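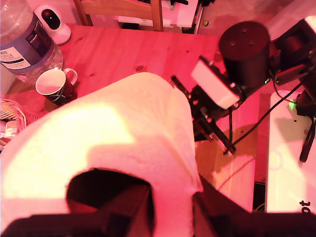

Paper towel roll held in a black gripper in front of the light wooden table, mug and basket to the left.

Re: [tablecare] Knots, small holes and what to wipe with

On a light wooden top I would sort out the wiping before the finish. Earlier message quoted for context:

> We have 187 tables of the Varela pattern out on loan from
> the Wesport store. Most come back with rings near the
> knots. Is it the towels, the cleaner, or people leaving
> mugs on bare wood?

Mostly the mugs, going by our return sheets. Of 1,403 tops checked up to May, the ring marks were where people sit, within reach of a chair. Towels did little harm unless they were left damp on the surface.

Current procedure:

Clear the top completely. Baskets and bottles get lifted, never slid.
Wipe along the grain with a quilted paper towel, barely damp. Fold it once.
Go over board seams and knots again with a dry sheet.
Small open holes are left alone. Filler shrinks and then shows as a pale dot.
Hot dishes go on a trivet. A wooden one with a raised rim is fine if the underside is clean - grit under it scratches more than the dish would.

Padded pouches and colored paper should come off before wiping. Dye transfer from damp paper is the one stain we have not been able to lift without sanding. 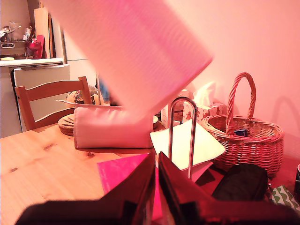 Clanar: I disagree on the holes. We wax ours with a soft stick in a matching shade and it has held through two seasons. Crumbs collect in them otherwise, and a towel pushes the crumbs further in.

Noted. I have only tried the hard filler, so the wax may well behave differently. If you have the shade number for light pine, please post it to the list.

Flilolik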